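Acta de la reunión de la asociación de la ludoteca Follero

Fecha: 4 de septiembre de 2018
Lugar: sala pequeña de la planta baja
Redacción del acta: secretaría. El español no es mi primera lengua, por favor comunicad las correcciones antes de la próxima reunión.

Asistencia: 7 personas. Dos socias han avisado que no podían venir. La reunión empieza con un poco de retraso por causa de la llave de la sala.

1. Aprobación del acta anterior

Se lee el acta de abril. Se pide cambiar una frase sobre el horario de verano, en la que decía «cerrado» y debía decir «abierto solo por la mañana». Con este cambio se aprueba.

2. Cuentas

El saldo en la cuenta es de 3858 euros. De esta cantidad, 1065 euros están ya comprometidos para las estanterías nuevas de la casa Gradex, que todavía no ha enviado la factura. Se pregunta si el transporte está incluido en el precio. En el presupuesto no aparece con claridad y se va a llamar para saberlo. Una socia recuerda que con las estanterías anteriores pasó lo mismo y al final se pagó aparte.

La cuota anual queda igual. Se habló de hacer una cuota más baja para las familias que se inscriben a mitad del año, pero no hubo acuerdo y el punto vuelve en la próxima reunión.

3. Inventario y catálogo

El catálogo tiene ahora casi 1000 fichas. Faltan por revisar los juegos de mesa para adultos y la caja que llegó de Hamine, que está sin abrir en el almacén. El criterio para las fichas es el siguiente: nombre del juego, edad, número de piezas, estado, y una observación corta si falta algo. Se insiste en que no se escriba «completo» sin haber contado las piezas.

Hay dos maneras distintas de nombrar los juegos de encajar: algunas fichas dicen «encajable» y otras «tablero de formas». Se decide usar «tablero de formas» en todas, también en las antiguas.

Tablero de formas, rojo, con pieza amarilla en la segunda y la tercera foto:

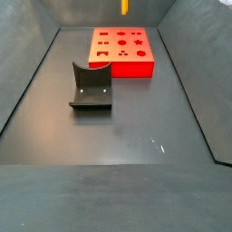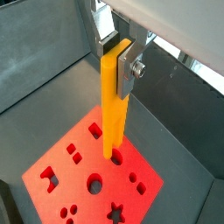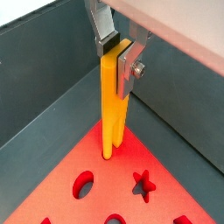

Las fichas de los rompecabezas las termina el grupo del catálogo antes de que acabe el mes. Los rompecabezas con más de dos piezas perdidas salen del préstamo — se guardan en una caja aparte y no se tiran, porque a veces la pieza aparece dentro de otro juego.

4. Préstamos y devoluciones

Durante el verano hubo bastantes retrasos. Se propone poner una multa pequeña. Tres personas están a favor y cuatro en contra, por lo tanto no se aprueba. En su lugar se enviará un mensaje de recuerdo dos días antes de la fecha de devolución. El texto debe ser amable y corto.

Se discute también si se pueden prestar juegos a las escuelas. Se acuerda que sí, con un máximo de seis juegos por clase y durante tres semanas. La escuela firma la misma hoja que las familias.

5. Limpieza

El producto que se usaba deja manchas en el cartón. Desde ahora las cajas se limpian solamente con un paño seco, y las piezas de plástico con agua y jabón. Los peluches no se prestan más, excepto los que se pueden lavar a máquina.

6. Tarde de juegos

El local Wang ofrece su sala de arriba gratis para una tarde de juegos en otoño. La sala es grande, pero hay escalera y no hay ascensor. Algunas personas piensan que es un problema para los cochecitos y para los abuelos. Se va a preguntar si sería posible usar la sala de abajo. Si la respuesta es negativa, la tarde se hace en la ludoteca, con inscripción previa.

7. Ruegos y preguntas

La luz del pasillo sigue sin funcionar. Se escribirá otra vez al ayuntamiento.

Se pide que quien cierra por la noche baje también la persiana del almacén.

Queda pendiente comprar fundas transparentes para las instrucciones, tamaño cuartilla.

La fecha de la próxima reunión se comunicará por correo.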